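Skerlow is looking for players for its next tape

Drollix, the small label behind the Skerlow series, is opening the door again. We want bassists, drummers, horn players, tape loop people, singers who don't mind being run through a guitar pedal, and anyone who owns an instrument we've never heard of. If you've been playing alone in your bedroom for years and have never put your name on a release, please write to us first!

Skerlow is a simple thing. We put strangers in a room for six hours, roll tape, and release what comes out. The last one paired a harmonium with two drummers and sold all 986 copies, and we still get letters about side B. The next one will be recorded at our space in Catstead in April, and there are 20 places.

What we ask of you

You can get to Catstead and stay for the full session, from 10 a.m. to 4 p.m. You're happy to play with people you've just met, in groups of four. You can listen as well as you can play – loud is fine, but loud the whole time gets tiring for everyone. You don't need to read music. You do need to be 18 or over.

What you get

A flat fee for the day, paid before you go home. Travel money if you're coming by train or bus. Lunch. Ten copies of the tape and an equal share of whatever it earns. You keep the rights to anything you bring in with you, and the group shares the rights to what gets made in the room. We have a drum kit, an upright piano, two bass amps, and the Hartono, our big old four-voice synth, which drifts out of tune by mid-afternoon and sounds better for it.

How to apply

Send us up to three minutes of sound. A phone recording is great. Add a few lines on what you play, what you've been listening to lately, and any access needs we should plan for. Please don't send a press kit. We listen to everything, usually twice, and everyone gets a reply by the end of the month before the session.

The Skerlow sleeves come together after the music does, and players get a say in those too. Bring a picture, a doodle, a color you can't stop thinking about. A white robot arm holding one small glossy red thing over a marble countertop would make a fine cover for a slow, humming side A, and we'd love to hear what you would put on the other side. 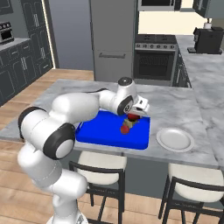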